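We use cookies to remember your settings and count visits. By staying on this site you accept this. Accept | Settings

Cooking less rice, and other things I changed this year

10 October 2026

I used to cook a big pot of rice on my day off and eat from it all week. By the fourth day it was hard and I was throwing the rest out. In April I decided to stop doing that and cook a small amount each evening instead. I kept a few notes as I went, and this post is mostly those notes.

The first thing I had to learn was how little rice one person eats. For me it is half a cup dry with a main dish, less if there are beans. The small pot handles that fine. The large pot does not, because the water spreads thin across the bottom and boils off before the grains are done. I burned two batches before I worked that out.

I buy the medium grain from Sterer now. It used to be sold only in the big sack, but the shop on the corner started carrying the small bag and I switched. I have also tried the long grain from Bhuiyan. It is better cold, so I use it for salads. For a plain bowl with an egg I still like the medium grain.

My method, for anyone who wants it:

Rinse the rice three times in a bowl. The water never gets fully clear and I have stopped waiting for it. Drain it well. Put it in the pot with one and a quarter parts water to one part rice, and a pinch of salt. Leave it to soak for 30 minutes if there is time. Bring it up on medium heat with the lid on, turn it down to the lowest setting as soon as it boils, and give it 12 minutes. Then take it off the heat and leave it alone for ten more. Do not lift the lid during any of this.

The soaking matters more than I expected. Without it I get a soft outside and a chalky middle. On nights when I get home late I skip it and add a splash more water – it comes out all right but not as good.

The long grain wants more water and less soaking. I am still adjusting that one. Brown rice I have mostly given up on. It takes too long after work, and I would rather have barley.

Leftovers, when there are any, go in the fridge as soon as they stop steaming, in a flat container so they cool fast. I eat them the next day. Fried rice is the usual thing: 200 grams of cold rice, one egg, whatever vegetable needs using, soy sauce at the end. If the pan is crowded the rice goes soggy, so I make one portion at a time.

I also moved the pots. They were in the cupboard over the fridge, which meant getting the step stool out every night. They are now on the low shelf by the stove, and the baking trays went up high in their place. Lids stand on edge in an old letter rack. It took me eight years in the Skesevum apartment to do this, and it took 30 minutes.

I have not worked out what I save. It is probably not much, rice being cheap. But the trash is lighter and I have stopped dreading day four.

Next I want to try the same thing with dried beans. They do not scale down as well, so I may end up freezing half.

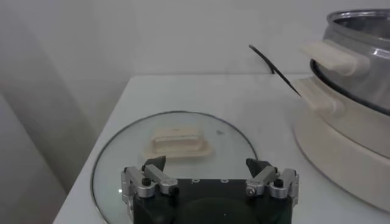
Glass lid on the table.

Share this post | 30 shares

3 comments

stovetop_reader
I do the same amount of water but only let it rest five minutes. Will try ten. Does yours stick on the bottom?

Plainfare
A little, in the corners. If I leave it the full ten it mostly comes loose.

mill lane kitchen
Beans freeze well in their cooking liquid. I do a full bag and split it into four.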